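Introduction to Drawing and Observation
Instructor: Cuiping Xiong
Handout 2: Light, Shadow, and the Trouble with White
January 13, 2020

Welcome back, everybody, and thank you for the lovely pile of pencil drawings you left on my desk. I've been through all of them with a cup of tea and I enjoyed myself very much. I'll hand them back at the break. These notes go with today's talk, and I've written them out at some length for the people who have told me they can't draw and listen at the same time (I can't either, so you're in good company).

What we mean by value

Value is just the word we use for how light or dark something is. It has nothing to do with color, although color will do its best to confuse you. A ripe lemon is a light thing and an eggplant is a dark thing, and you could get both of them across with one ordinary pencil and no yellow or purple at all. When I come by your easel and say "check your values," I mean please stop thinking about what the thing is for a minute and ask how light this patch is next to that patch.

Next to is the important part. Our eyes are wonderful at comparing and quite poor at measuring. If I put a middle gray square on a black card and the same gray square on a white card, most of you will tell me they're different grays, and you'll be very sure of yourselves. I was very sure of myself too, the first time my own teacher did it to me, and I argued with her for most of an afternoon.

So every value in your drawing gets judged against its neighbors. You can't finish the apple and then start the table. You have to let them come up together, a little here and a little there, the way you'd season a soup.

The parts of a shadow

You'll hear these terms all semester, so let's get them down now.

The light side is whatever faces the lamp or the window. Somewhere in it there may be a highlight, if the surface is shiny. Matte surfaces like plaster, eggshell, or paper don't really have a sharp highlight, only an area that's lighter than the rest.

The halftone is the stretch where the form begins to turn away from the light. Beginners rush through it. Please don't! Most of the roundness lives here.

The core shadow is the darkest band on the object itself, just past the point where the light can no longer reach.

Reflected light is the glow that bounces back into the shadow side from the table or the wall. It's always darker than you think. If your ball looks like it's made of glass or has a light bulb inside, you've made your reflected light too bright, and I promise you it's the most common mistake in the room.

The cast shadow is the one the object throws onto something else. It belongs to the surface it falls on, and it will tell you whether that surface is flat or bumpy or folded, if you follow it patiently.

Hard edges and soft edges

Last week somebody asked why one cast shadow had a crisp outline and another one just sort of melted away. That's a very good question and I gave a hurried answer, so let me try again.

Two things are at work. The first is the size of the light. A small light, like a bare bulb across the room, makes a crisp shadow. A large light, like a big north window or a cloudy sky, comes at the object from many directions at once and makes a soft one. The second is distance. Where the object touches the table, the shadow is tight and dark. As the shadow gets farther from the thing that made it, the edge loosens and the gray gets paler. You can try it at home with your hand over a sheet of paper under the kitchen light. Lay your palm flat, then lift it slowly, and watch your fingers blur.

When you draw a soft edge, draw it soft from the beginning. I see a lot of students outline the shadow with a firm line and then try to rub it away afterward, and the line stays in the paper like a scar. Use the side of the pencil, hold it loosely and far back, and sneak up on the shape.

The trouble with white

Now we come to the part I've been looking forward to. I want you to set up a white object on a white surface, and I want you to draw it. People groan when I say this. They think there'll be nothing to look at. Then they sit with it a while and find there's so much to look at that they don't know where to begin.

White things are hardly ever white. The far corner of a white tablecloth may be a good deal darker than the near one. A page in an open book slides from pale to gray as it dips toward the spine. We don't notice, and that's because our brains are being helpful. They say "white cloth" and move on to something more urgent. In this class I'd like you to be less efficient than that.

Here's the rule I'd like you to follow for white subjects. Save the bare paper for the one lightest place. Everything else, even the parts you would swear are white, gets at least a whisper of tone. If you leave all your whites as bare paper, you'll have nowhere left to go when you find the place that really is the brightest, and you will find it, usually about an hour too late.

A word about squinting. Squint more than feels dignified. It knocks out the little details and joins the grays into a few big shapes. Draw those big shapes first and leave the small stuff for later. If you wear glasses, taking them off works beautifully, and I've done it for years.

A short word on materials

An HB, a 2B, and a 4B will carry you through this unit. Any brand is fine. I like the Nondari pencils for the softer grades, but they break if you look at them crossly, and the Kinnunen ones at the campus store sharpen better. For paper, please use something with a little tooth to it. Very slick paper won't take the light layers we need, and you'll end up pressing too hard. Get a kneaded eraser if you don't have one, and treat it as a drawing tool. You can press it gently onto a gray area and lift off a breath of light without scrubbing.

The Cilo desk lamps in the back closet may be signed out for the evening. Bring them back with the cord wrapped, please.

In-class exercise: the value strip

Draw a long box and divide it into 7 equal steps. Leave the first one as bare paper and make the last as dark as your 4B will go. Now fill in the ones between so the jumps look even. Take 20 minutes, and don't be upset if you have to start over. The middle steps are much harder than the ends. Keep this strip clipped to your board all semester, and when you're unsure of a gray in your drawing, hold the strip up beside it.

After that we'll do the same thing with only the lightest third of the strip, stretched out again into its own little scale. Your hand will want to press harder. Tell it no, kindly.

Homework

Please do one finished drawing of a white object on a white surface, lit from one side. An egg, a mug, a folded napkin, a roll of paper towels, whatever you've got. No outlines at all. Where two whites meet, you'll need to find out which one is darker and let that difference make the edge. If there's no difference, let the edge disappear - lost edges are lovely things, and your viewer will fill them in without any trouble.

Spend at least two sittings on it, at the same time of day if you're using a window. The light moves faster than you do.

Also read the chapter on tone in the course packet, and look through the plates from the November exhibit at the Vokeck Gallery, which I've put on reserve at the library desk. Pay special attention to the still lifes with bowls. The painter used hardly any real darks in them, and still you feel you could pick one up.

How I'll look at your drawings

I know some of you worry about grades, so let me be plain. You need 70 points to pass the unit. Most of the points are for values that hang together, and then for edges, and a smaller share for neatness. I don't mind smudges from a hand that was working. I do mind a drawing that was finished on the bus.

If you get stuck, come and see me before class. I'm generally in the studio early with the radio on. Bring the drawing even if you're embarrassed by it, and we'll turn it upside down together and have a look.

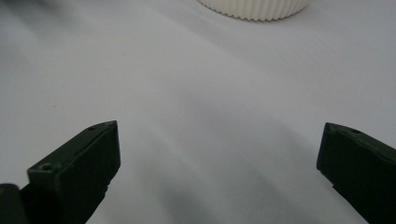
Fig. 1. Soft-edged shadow on a pale, matte surface. Compare the grays with your value strip.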